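Hand-Held Gripper Demonstrations in Front of a Mirror: Effects on Marker Tracking and Episode Acceptance

Final Project Report, Undergraduate Robotics Practicum
Submitted by: Ilham Setiawan and Ikhsan Rondonuwu
Host laboratory: Skiltia Laboratory, Brodwood

1. Background

Demonstrations recorded with hand-held grippers are now a common source of training data for two-armed manipulation policies. The operator holds one gripper in each hand, performs a household task, and the position of each gripper is recovered afterward from its wrist camera and from the square marker fixed above its body. The method is inexpensive and can be carried out in ordinary rooms.

Ordinary rooms contain mirrors. Earlier practicum groups at the laboratory recorded mostly at kitchen counters and desks, and their reports do not discuss reflective surfaces. When the Yusof task list was extended to bedroom furniture, the laboratory asked that the effect of a large mirror on the tracking results be measured before further recording was approved. This report presents that measurement.

2. Setup

All recording took place at a dressing table on the ground floor of a two-story interior. The tabletop is smooth and cream-colored with a scalloped front edge, and a vase of roses stands on the left side. The operator worked from the front of the table, facing the mirror, with both grippers held over the near part of the tabletop at the start of each episode.
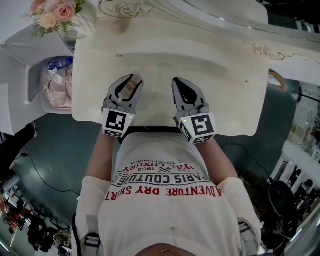 Figure 1. Starting position as seen from the head camera, with both grippers over the dressing table.

Three views were stored for each episode: one from the head and one from each gripper. The views were aligned in time with the Grutarex recording software, which also produced the gripper paths used in Section 4. Operators were instructed to hold the starting position until the software confirmed that both markers had been found in the head view. The left gripper could be open or closed at this point, and the same applied to the right.

Tasks consisted of picking up a small item from the tabletop, moving it to a second position, and releasing it. Half of the task types required one hand only. The remainder required a handover between the two grippers, usually near the center of the table and therefore close to the glass.

3. Recording Conditions

Two conditions were compared. In the first, the mirror was left uncovered. In the second, a plain cloth was hung over the glass and the carved frame was left exposed. The same operators, tasks, and starting positions were used in both conditions. Room lighting was left unchanged within a session.

The uncovered condition presents two separate difficulties. The first is that the mirror shows people, railings, and lights that lie behind the operator, and these shift in the wrist view in a manner that does not match the real wall around them. The second is that a marker may be seen twice, once directly and once by reflection. A reflected marker is reversed and should be rejected by the detector, but a partial or blurred view is not always rejected. 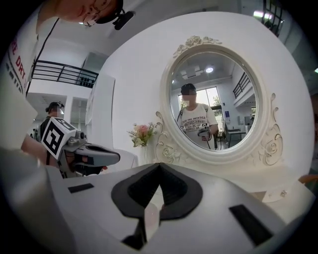
Brodwood, October

The first full session under the uncovered condition was completed during this month and produced most of the material discussed here. The session was used to settle two procedural questions. Operators were asked to keep the wrist cameras pointed down toward the tabletop between episodes, and any episode in which the software lost a gripper path was kept in storage and marked, so that the loss could be examined later.

4. Results

A total of 271 episodes were recorded with the mirror uncovered. Of these, 200 passed the acceptance check without correction. With the mirror covered, 266 episodes were recorded, and the share that passed was clearly higher. Most of the failures in the uncovered condition occurred during handover tasks, when one gripper was turned toward the glass and its view was largely filled by the reflection.

Failures were of two kinds. In the more frequent kind, the gripper path drifted slowly sideways while the gripper itself was nearly still. In the less frequent kind, the path jumped for a short time and then returned. The jumps were easy to find by software. The drift was not, and it had to be identified by comparing the wrist path with the marker position in the head view. 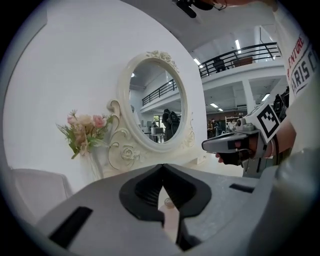 Figure 3. Wrist view with the mirror, the second gripper, and the open upper level behind.

A simple correction was then tested. The area of the mirror glass was masked by hand in 30 of the failed episodes and the paths were computed again. Most of the sideways drift was removed — the jumps were reduced to a lesser degree. Masking also lowered the number of usable image points on the plain white wall beside the mirror, where few points are available in any case. In such views, the carved frame and the flowers supplied much of the remaining detail.

5. Limitations

Only one mirror and one table were used. The drift was judged against the head view, which has errors of its own, and no outside measuring system was available. Masking by hand is slow and would not be practical for a full data set. The effect of accepted but slightly inaccurate episodes on a trained policy was not studied.

6. Recommendations

Mirrors wider than the gripper view should be covered during handover tasks. Where covering is not possible, the mask should be drawn once per session in the head view and carried over to the wrist views by software. Ilham Setiawan has prepared a draft of this step, and it is stored with the project files. Ikhsan Rondonuwu is responsible for the marked episodes, which remain available to the next practicum group on request to the laboratory.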